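## 4. Fitting and testing the blade holders

Fit the Villelis holders after the boot soles have been planed and before any steel goes in. Work on one skate at a time. Keep the left and right hardware in separate trays.

1. Clamp the boot upside down in the Estton stand, toe facing you.
2. Set the holder on the sole and line up the center marks at toe and heel.
3. Mark the front holes with a pencil. Check the line again from behind.
4. Drill the pilot holes to a depth of 7 mm. Put tape on the bit at that depth.
5. Lift off the holder and smooth any raised edges around the holes.

**Caution:** Unplug or switch off all power tools before changing a bit. Wear eye protection for steps 4 and 5.

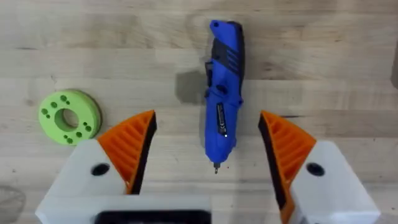 *Fig. 4-1. Blue rotary tool with bit fitted.*

6. Put the holder back and start every rivet by hand before setting any of them.
7. Set the rivets from the toe back, alternating sides.
8. Slide in the steel and tighten the Filleo bolt until it stops. Do not force it.
9. Hold the skate at eye level and sight down the blade. If it leans, go back to step 6 and replace the rivets on the high side.

**Note:** Goalie boots use the wider Hong plate. See Section 6 for the hole pattern.

Have the player skate easy laps for the first session, then recheck the bolt. Log the pair number on the service card. Rivets should be inspected every 200 hours of ice time and replaced at 1,000.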